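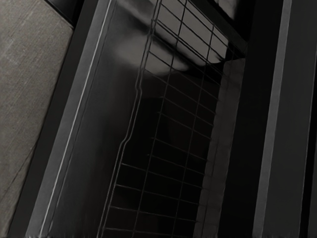
Caring for linen and cotton cloth at home

I am sewing and washing linen since many years, first for my mother's house and now for mine. Friends ask me the same questions often, so I put my notes on one page.

Before you sew

Wash the new fabric before you cut it. Linen becomes smaller after the first wash, and if you cut first, your curtain will be too short for the window. I made this mistake with the bedroom curtains and they are now kitchen towels. Wash it at the same temperature which you will use later, and dry it in the same way too.

If the fabric is dark, put a small wet piece between two white rags and press with the iron. When color stays on the rag, wash this fabric alone for the first few times.

Washing

Do not fill the machine until the top. Linen needs space to move, otherwise it gets hard folds which are difficult to iron out. For one single tablecloth I use half of the normal detergent. Powder with bleach is only for white cloth.

Fabric softener I do not recommend for towels. They feel nice but they drink less water afterwards. Neelam Pathak, my neighbor, puts half a cup of white vinegar in the rinse, and I do it now also. The smell goes away when the towels are dry. Never mix vinegar with bleach, this is dangerous.

Stains

Red wine: press with a dry cloth, do not rub. Then cold water, many times.
Candle wax: let it become hard, take off what you can with a spoon, then put brown paper on both sides and use a warm iron. Change the paper when it is greasy.
Coffee: cold water first, then a little dish soap.
Rust: lemon juice and salt, one hour in the sun. It works on white only. On blue linen it left me a pale spot.
Old oil stains I could never remove completely. If somebody knows a way, please write to me.

Ironing

Iron linen when it is still damp. If it is already dry, spray it, roll it like a carpet and wait 6 minutes. Dark cloth I iron from the back side, because from the front it becomes shiny. For embroidery put a thick towel under it and lay the pattern with the face down.

Storing

Cloth must be fully dry before it goes in the closet. I fold the big tablecloths in three, and every September I open them and fold in a different place, so the fold does not become a weak line. My longest one is 140 inches and I roll it on a cardboard tube. Do not keep white linen in plastic bags, it can turn yellow. An old pillowcase is better.

Next I want to write about mending small holes. Stella Mugo has promised to show me her darning stitch, which is much flatter than mine.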